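Lost tin of Kuvwood still waiting for someone to love it
Posted 6/15/18

A small tin with "LOVE" on the lid has gone unclaimed in Kuvwood for 7 weeks, which must sting a bit when you've got that written on you.

The tin came to light in May behind a radiator at the old Michailidis drapery on the Handport road, where Iason Moschos has been clearing out the back rooms ahead of the lease changing hands. With it was a padlock. There was no key, no note and no name, and Moschos, who had been hoping for either money or nothing at all, was left with something in between.

"If it had been a biscuit I'd have thrown it out and gone home," he said. "You can't throw out a thing that says love on it. I tried. I got as far as the bin."
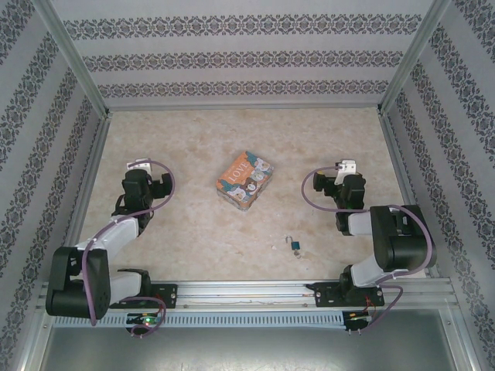 The tin and the blue padlock. Owners, or their grandchildren, may apply.

For anyone who thinks it may be theirs, the lid is mostly orange and has cartoon animals on it, with round faces and a cheerful look that has outlasted at least one drapery. The sides are done in a blue-teal and white print. The padlock has a teal-blue body, close enough to the sides of the tin to have started a fair bit of talk.

One camp in Kuvwood holds that the two were bought together by somebody with an eye for colour. The other says a padlock is a padlock, that it could have come off a bike, a gate or a gym locker, and that people should calm down. Moschos belongs to the second camp in the mornings and the first by closing time.

He put a card in the shop window asking the owner to come in and say what was in the tin. It seemed a sensible test. In the first week he had 3 callers. A man from Handport said buttons. A woman said it had held her brother's hockey cards, then asked whether the shop was selling the radiator. The last was a boy of maybe nine who said "treasure" and, pressed for details, said "good treasure."

None of them was right. Moschos won't say what the right answer is, on the grounds that he would then have to think up a new test.

"It's not worth anything," he said. "I'll tell you that for free. It's worth something to one person, and I'd like that person to hurry up. I've got 40 boxes of curtain hooks to move as well."

The curtain hooks are also available to anyone who can describe them.

Since the card went up, the tin has drawn more visitors to Michailidis than the drapery managed in its final winter. Some have come about the tin. A good number seem to have come about the wallpaper, which is pale grey with bands of dark, scrolling damask and has been argued over in the letters column before. One reader called it "a funeral with stripes." Another wrote the following week to say she had the same sort of thing in her hall and had never had a complaint. 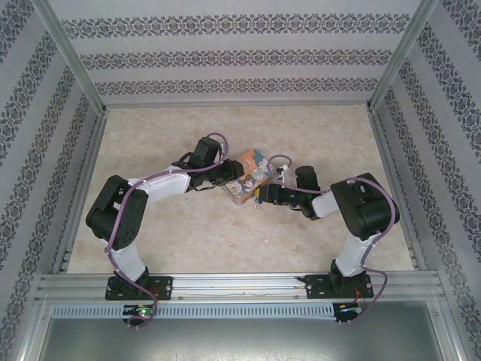 Small box, large wallpaper. The marble look of the top has its admirers too.

Moschos is of the view that the paper suits the place. He is less sure about the mottled beige surface beneath the tin, which has a look of marble to it from across the room and has fooled, by his count, 2 people and a building inspector.

"Folks set their coffee down on it very gently," he said. "I don't correct them. It's the nicest anybody's been to the furniture."

There has been one serious offer. A collector who gave his address as Bikuron, and who did not want to be named in connection with cartoon animals, phoned to ask whether he could buy the tin outright if the owner didn't show. Moschos told him he could not. The collector asked about the padlock. Moschos told him he could not have that either, and then worried all evening that he'd been short with the man.

The older staff at Michailidis haven't been much help. One former clerk, reached by telephone, remembered the radiator well and had plenty to say about it, none of it kind. She couldn't place the tin. She did recall that the back room was where people went to cry during the January sale, so a keepsake or two going astray in there would not surprise her. Asked whether the customers or the staff did the crying, she said it depended on the year.

As to how it got behind the radiator, the gap at the top is wide enough for a hand, and the windowsill above it is the sort of place a person sets a thing down for a minute. Moschos has found a thimble back there as well, along with a bus transfer and the arm from a pair of glasses. He has not put up a card for the glasses.

The new tenants take over at the end of the summer. They have been told about the tin and are said to be relaxed about it, and they've agreed to leave the card in the window if it comes to that. They are less relaxed about the wallpaper. Moschos says he has explained to them that it comes with the walls.

Anyone who believes the tin is theirs can stop in at the shop during opening hours and ask for him. You will need to say what was in it, and it would help to have the key. Guesses are limited to one per household. The boy who said treasure has already been back and has been told that the rule applies to him too.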